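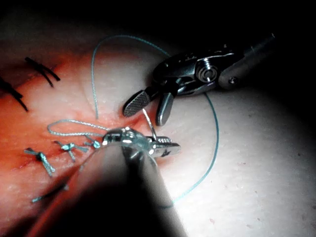 Gilten bekommt eine Ausstellung über den Faden, und was für eine! Ab Dezember zeigt das Textilmuseum in der alten Spinnerei Stestetti, was Menschen aus Garn, Zwirn und Schnur gemacht haben, vom Fischernetz bis zum Buchrücken. Dass auch die Medizin dazugehört, vergisst man leicht, dabei wird kaum irgendwo so sorgfältig genäht: Selbst auf einem Übungspolster aus künstlicher Haut, blass und fein strukturiert mit angedeuteten Poren, wölben sich die Ränder eines Schnitts leicht auf, wenn die Stiche sie zusammenziehen. Genau um dieses Zusammenziehen geht es im ersten Raum der Schau, der schlicht »Halt« heißt und Segeltuch, Sattelleder, Schuhsohlen und Pergament nebeneinander zeigt.

Kuratorin Merike Stankevičius hat lange auf diesen Winter hingearbeitet. Beim Rundgang durch die noch halb leeren Säle bleibt sie alle paar Schritte stehen, zieht eine Schublade auf, hält ein Stück Stoff gegen das Licht und ist schon beim nächsten. »Ich wollte nie ein Museum der schönen Kleider machen«, erzählt sie. »Mich interessiert die Rückseite. Da sieht man, ob jemand müde war, ob das Garn knapp wurde, ob eine zweite Hand weitergenäht hat.« Deshalb hängen viele Stücke frei im Raum, sodass man um sie herumgehen kann. Bei einer Altardecke ist die Rückseite tatsächlich die spannendere: vorne ruhige Ranken, hinten ein wildes Geflecht aus Farbwechseln, Knoten und langen Spannfäden.

Das Prunkstück ist trotzdem kein Kunstwerk. Es ist ein Flusssegel, mehr als 160 Jahre alt und so oft geflickt, dass vom ursprünglichen Tuch nur noch ein breiter Streifen in der Mitte übrig ist. Jede Generation von Schiffern hat anders gearbeitet. Am Unterliek sitzen die Stiche dicht und gleichmäßig, weiter oben hat sich jemand mit groben Überwendlingsstichen beholfen, vermutlich unterwegs und vermutlich bei schlechtem Wetter. Das Segel lag jahrzehntelang zusammengerollt auf dem Dachboden der Spinnerei, zwischen Spulen und ausgemusterten Webschützen. Jetzt hängt es im großen Saal von der Decke, und wer darunter steht, riecht noch immer ein wenig Teer und Leinöl. Großartig!

Überhaupt die Gerüche. Im Raum der Seiler duftet es nach Hanf, und das liegt an Gergely Pálfi, der hier seine Reeperbahn aufgebaut hat, eine kurze zwar, aber eine funktionierende. Pálfi dreht seit seiner Jugend Seile und hat sichtlich Freude daran, Besuchern die Kurbel in die Hand zu drücken. Die Fasern werden ausgekämmt, zu Garnen gesponnen, die Garne zu Litzen gedreht und die Litzen gegenläufig zum Seil geschlagen. Klingt trocken, ist aber ein kleines Wunder, wenn sich das Ding unter der Spannung plötzlich zusammenzieht und von selbst hält. »Beim Seil arbeiten die Drehungen gegeneinander«, sagt Pálfi. »Wenn du loslässt, wollen alle aufgehen, und genau deshalb geht keine auf.« Kinder dürfen ihr selbst gedrehtes Springseil mitnehmen, Erwachsene übrigens auch.

Die Buchbinderei Fodor hat für die Ausstellung einen kompletten Arbeitsplatz eingerichtet, mit Heftlade, Falzbein, Ahlen und einem Stapel ungebundener Bögen. An einzelnen Tagen wird dort vor Publikum geheftet. Wer einmal zugesehen hat, wie der Faden aus der Mitte des Bogens kommt, um die Kordel läuft und wieder im Papier verschwindet, nimmt danach zu Hause garantiert ein altes Buch aus dem Regal und schaut nach, wie es gemacht ist. (Ich habe es getan. Geklebt, leider.) In der Vitrine daneben liegen Kirchenrechnungen, deren Heftung ein früherer Schreiber mit rotem Garn ausgebessert hat, offenbar mit dem, was gerade da war.

Viel Platz bekommt auch das Garn selbst. Ein langer Tisch zeigt Flachs, Nessel, Wolle, Baumwolle, Seide und synthetische Fasern, jeweils roh, gesponnen und verzwirnt. Anfassen ist ausdrücklich erwünscht. Der Unterschied zwischen einem locker gedrehten Stopfgarn und einem gewachsten Schusterdraht lässt sich zwar beschreiben, aber mit den Fingern begreift man ihn sofort. Dazu laufen Tonaufnahmen ehemaliger Spinnerinnen, die vom Lärm der Säle berichten, vom Flusen in den Haaren und von den Liedern, die man der Kollegin an der Nachbarmaschine von den Lippen ablesen musste. Eine von ihnen schildert, wie sie einen gerissenen Faden im Laufen andrehte, ohne hinzusehen. Das habe man im Daumen gehabt.

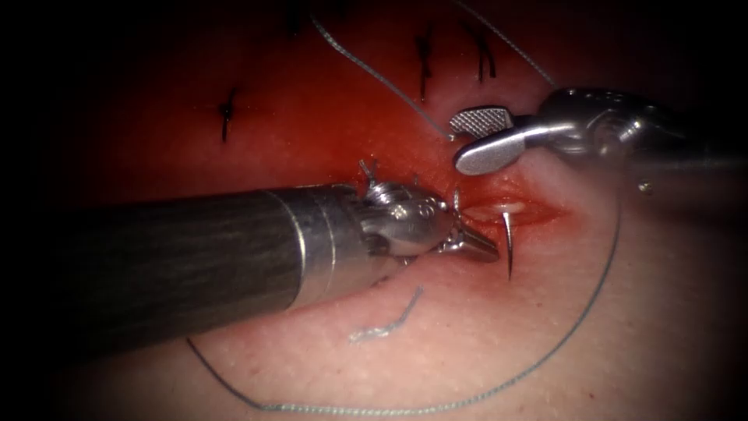 Muss man nähen können, um an den Werkstätten teilzunehmen?

Vorkenntnisse sind nicht nötig. Nadeln, Garn und Stoff liegen bereit, und wer ein eigenes Stück zum Flicken mitbringen möchte, kann das gern tun.

Die Werkstätten finden den ganzen Winter über im ehemaligen Packraum statt, gleich neben dem Café. Auf dem Programm stehen Sichtbares Stopfen, Knopflöcher von Hand, Netzknüpfen und eine Einführung in die einfache Fadenheftung. Für Jugendliche gibt es einen eigenen Kurs, in dem Jacken und Rucksäcke repariert werden. Die Gruppen bleiben klein, Anmeldungen nimmt die Museumskasse entgegen. Besonders ans Herz gelegt sei der Abend mit Gergely Pálfi über Knoten, die sich auch nach starkem Zug wieder lösen lassen. Beim Probelauf im Team ging es offenbar so hoch her, dass am Ende noch im Mantel geknotet wurde.

Für den Klang des Ganzen sorgt das Ensemble Renent, das zur Eröffnung um 19 Uhr im großen Saal spielt, direkt unter dem Segel. Die Musikerinnen und Musiker haben alte Arbeitslieder aus Spinnstuben und Seilereien neu gesetzt und verwenden dafür neben Geige und Akkordeon auch einen Webstuhl als Schlagwerk. Ich durfte bei einer Probe hineinhören und bin immer noch begeistert: Das Klappern der Schäfte gibt einen Rhythmus vor, dem man sich schwer entziehen kann. Nach dem Konzert bleibt das Haus offen, und die Werkstatt der Buchbinderei Fodor zeigt noch ein wenig von ihrer Arbeit.

Merike Stankevičius denkt derweil schon weiter. Im Nebengebäude lagern Musterbücher der Spinnerei, die bisher kaum jemand durchgesehen hat, Band um Band mit eingeklebten Garnproben, Farbrezepten und Notizen in sehr schwer lesbarer Handschrift. Ein Teil davon ist im letzten Raum ausgestellt, aufgeschlagen bei den Blautönen – allein dafür lohnt sich der Weg. Wer alte Schriften lesen kann und Lust hat, beim Entziffern zu helfen, darf sich beim Museum melden. Gesucht werden außerdem Fotos und Arbeitskleidung aus der Zeit, als in den Sälen noch gesponnen wurde.

Die Ausstellung ist täglich ab 10 Uhr geöffnet, der Eintritt kostet neun Euro, Kinder kommen kostenlos hinein. Der Zugang zum großen Saal ist stufenlos, zur Reeperbahn im Erdgeschoss ebenfalls. Der Eingang liegt auf der Flussseite; das Tor zur Straße bleibt wegen der Arbeiten am Pflaster vorerst geschlossen.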